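Trarnness (hand-held demonstration method)

Trarnness is a way of teaching robots small two-handed jobs without having a robot do them first. A person picks up a pair of hand-held grippers, does the job at a table, and the recordings become the training data. I've been keeping this page going since March, so forgive me if it sounds like me talking (it is!). 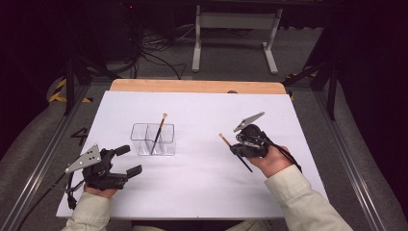
The name comes from the group that wrote it up first, at Zasen, and they started with cups before moving on to thin things like brushes. Thin things are hard! A handle can twist in the jaws, and dividers in a clear box don't give a camera much to go on.

Each gripper has its own camera, so the learner gets a close view from each hand. The usual set is 200 demonstrations per task, 40 of them kept back for testing.

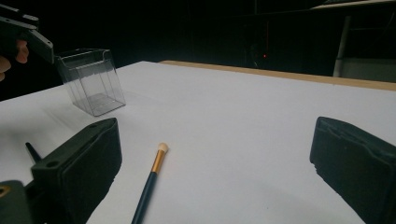
Results and arguments

Brodby ran the brush task with 100 demonstrations and got decent placing but clumsy pickups, mostly with brushes lying flat. My own hunch is that people vary their grip far more than they think, and the smaller set just doesn't cover it. 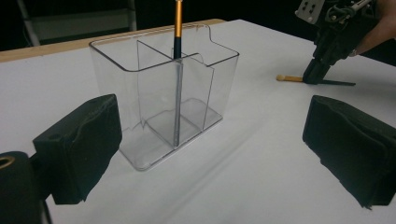 Rosário Lobo disagrees, and wrote in on Tue 5 May to say that grip matters less than the angle of the wrist on the way down, and that she would like to see the Brodby test run again with 4 different people.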